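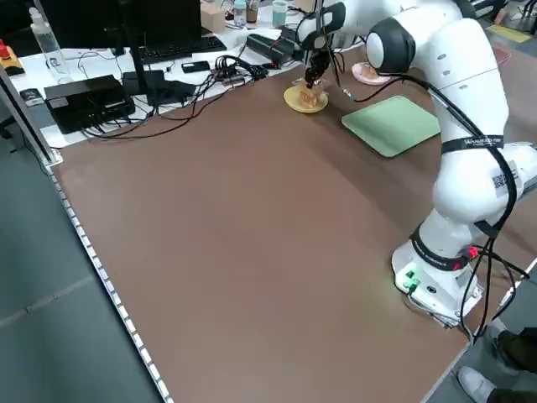

flalley_bench
Posted in Arms and Grippers, 5 replies hidden, 3 shown

Gripper stops at a different height over the plate than over the tray

I have a six-joint arm on a table in a shared workshop and I am trying to get it to pick small parts off plates and drop them in a tray. The position in x and y is fine. The height is the problem. Over the yellow plate at the far side of the table the fingertips end up lower than commanded, and over the green tray, nearer the base, they end up about right or slightly high. Same tool offset, same program, same speed.

Setup:

Arm is bolted to the tabletop near one corner. The table has an aluminum frame with a rail along the side. The top is a broad, matte brown surface, and I don't know what it is made of.

Two-finger gripper, black fingers, pointing straight down for every pick. The cable for it runs down the outside of the arm and is held at one of the middle links with a strap.

Control software is Vundalari, running on the box on the white desk behind the table. Tool offset was entered from the gripper drawing, not measured.

Parts are small and slightly see-through, tan colored. They are soft enough that if the fingers come down too far the tips press on the plate and the part squirts out sideways. If they stop too high the fingers close on the top edge and it drops on the way to the tray.

What I have tried so far:

1. Re-zeroed all joints using the marks. No change.

2. Ran the same move 51 times over the yellow plate with a feeler gauge under the fingertips. It repeats very well. It is wrong by nearly the same amount every time, a bit over 2 mm.

3. Slowed the approach to a crawl. No change, so I don't think it is overshoot.

4. Swapped the yellow plate for the pink one. Same error at the same spot on the table.

I could teach a separate height for every plate and be done, but the plates get moved and I would like one table height that works everywhere. Is this the arm sagging when it reaches out, or something else? The gripper is well under the rated payload.

mancuso_k
Accepted by poster

Your test 2 is the useful one. An error that repeats that closely is geometry. Sag under load on an arm that size, with a light gripper, would normally be a fraction of a millimeter, and the joint encoders and the model cover for part of it anyway. I would look at two things before anything else, in this order.

First, the table is probably not parallel to the arm's base plane. Your arm stands near a corner and the yellow plate is at the far side, so a small tilt gets multiplied by the distance. If the base is tilted by a sixth of a degree toward the far edge, that is close to 2 mm at 700 mm reach and very little near the base. That matches what you describe.

To measure it, take the gripper fingers off if you can and put a blunt pointer in their place. If you can't, close the fingers fully and use the tips. Then:

Pick at least three spots on the bare tabletop, spread as far apart as the arm can reach comfortably. More is better, up to nine or so. Leave the plates and tray off.

At each spot, jog down in 0.1 mm steps until a strip of printer paper just drags under the tip. Write down the x, y and z the controller reports.

Keep the tool pointing straight down and keep the wrist at the same rotation for all of them. If you let the wrist turn between points you will mix tool error into the table error and you won't be able to separate them afterward.

Fit a plane through the points. Three points give you a plane exactly, with no way to tell if it is a good one. With six or more, look at what is left over after the fit. If the leftovers are all under 0.3 mm, the top is flat and simply tilted, and you enter that plane as a user frame and teach everything in it. If one or two points stick out by a millimeter, the sheet is bowed between its supports, and you should add a crossbar underneath before doing any more math.

In Vundalari the user frame is under Workspace, then Frames. Use the three-point entry, but feed it three points calculated from your fitted plane. The raw points carry your paper-drag error.

Second, the tool offset. You took it from a drawing. Drawings for grippers usually give the length with the fingers open or with the fingers closed, and on a lot of two-finger designs the tips move along an arc, so the length changes as they close. On mine the difference is 3.5 mm from full open to full closed. It won't explain why one side of the table differs from the other, since it adds the same error everywhere if the tool is vertical, but it will bite you right after you fix the tilt. Measure the tip height at the opening where it grips the part. That is the number to enter.

Check that the tool is vertical too. Put a square on the table next to the fingers in two directions. If the tool leans, it leans relative to the table, and the frame fix will take care of it provided your orientations are taught in the new frame.

One more item, minor. Go around the base bolts with a torque wrench before you measure. There is no point in fitting a plane to a base that shifts later.

donix_user61

had the same thing. put a shim under the base on the low side and it went away. I used a piece of soda can, two layers. took ten minutes

You can also just put foam under the plates, then it doesn't matter if you hit them a little.

flalley_bench

I did the paper test at nine points. The plane fit gives a tilt of 0.17 degrees, low toward the base and high toward the far edge, so the tips were meeting the surface early out there. Largest leftover is 0.4 mm, in the middle of the top, which I can live with. The base bolts were tight except one that took about an eighth of a turn.

Then the tool length. The fingers do swing on an arc. At the opening I use for these parts the tips are 1.8 mm longer than what I had typed in. That was partly hiding the tilt near the base and adding to it at the far side, after I had fudged the taught height to suit the tray.

With the user frame and the measured length, one height works over both plates. The tray has a raised lip and its floor is thicker than a plate, so it gets its own offset, but it is the same offset wherever I put it.

I didn't use the shim. The arm would have to come off its bolts and I would be measuring it all again.

rail_and_post

Good result. I want to add a few things for people who get here by search, as I run a similar table.

Shimming is not wrong. It is harder to do well than it sounds, because a shim under one side of a bolted flange leaves the flange partly unsupported, and when you tighten down, the flange or the tabletop bends to meet it. If you shim, shim at the bolts, all of them, with stock you have measured. Two layers of can is somewhere near 0.2 mm and it compresses a little when the layers aren't flat. Over a short base, that thickness also moves the far end of your reach more than you would guess. Work it out first: shim thickness divided by bolt spacing, times reach.

Foam under the plates I would avoid. It makes the surface height depend on how hard you press, and a round plate on foam will rock when the fingers come down off center. If you want some give, put it in the fingertips. Soft silicone pads 2 mm thick have worked for me, and on small slippery parts they help with grip too. They wear. I change mine at 2,000 picks whether or not they look bad.

Recheck the frame after about 1,000 cycles and again any time the table is moved. Three points are enough for a recheck. Mark them on the surface with a paint pen so that you go back to the same ones.

For the cable, check that it is not pulling on the wrist at full reach. A strap on a middle link is fine as long as there is a loose loop between the strap and the gripper at every pose you use. A tight cable won't give you 2 mm of height error, but it can tug the fingers sideways on a light gripper mount, and it will break inside the jacket in the end. Jog the last joint to both ends of the range you use and watch the loop. If it goes straight at either end, let out more slack before the strap.

And if your controller can report motor current per joint, log it during the approach. A soft press onto the plate shows up as a small step in the shoulder and elbow current well before the protective stop trips. I set a limit at 1.5 times the normal approach current and have the program back off 5 mm and flag the pick. It has caught a plate set down on top of a washer more than once.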